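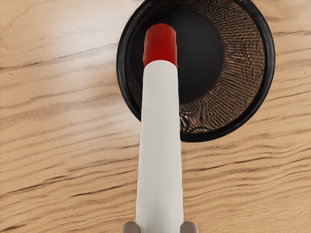

**Can the arm tidy a desk without someone watching it?**
For small jobs such as putting pens away, it can work alone once the set-up in this section is finished, but clearing a whole desk still needs a person nearby.

## 7. Setting up a tidying task

Parkoveo ships with the Wusta task pack, which covers light household chores. Run every new task in the simulator before you load it on the arm.

1. Open **Tasks** and choose **Put away**.
2. Select the object and the container from the scene list.
3. Set the number of practice runs. The default is 200.
4. Set the time limit to 30 seconds per run.
5. Press **Start** and leave the window open until the report appears.

**Note:** A container with a wide opening is easier than a narrow one. If you are new to the software, begin with a pen cup and a single marker.

### 7.1 Checking the approach

Most failed runs go wrong before the fingers close. Pause the run while the gripper is still open and look at the wrist view.

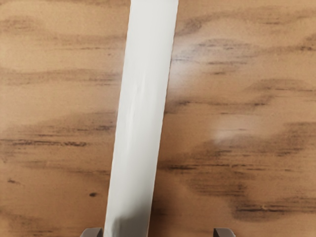 *Wrist view with the gripper open. The white object is nearer the left fingertip.*

1. Check that the object lies between the two fingertips.
2. If it is much closer to one side, press **Center** – the arm shifts sideways and keeps its height.
3. Press **Step** to close the fingers one notch at a time.
4. Save the position as a start point.

**Caution:** Do not use **Center** on the real arm with a hand or cable inside the work area.

### 7.2 What to expect

Yara Bataineh ran the marker task at our Bakcombe workshop in June with the default settings. It passed 141 of 200 runs. Most of the misses were poor grips, and a few were markers let go too early.

Folding laundry, wiping up spills and sorting mixed drawers are not supported in this version. The Farah add-on lists them as trial tasks, and they should be run in the simulator only.

**Note:** A good score in the simulator does not carry over in full. Repeat the task on the real arm at low speed – with the stop button in reach – before you let it run alone.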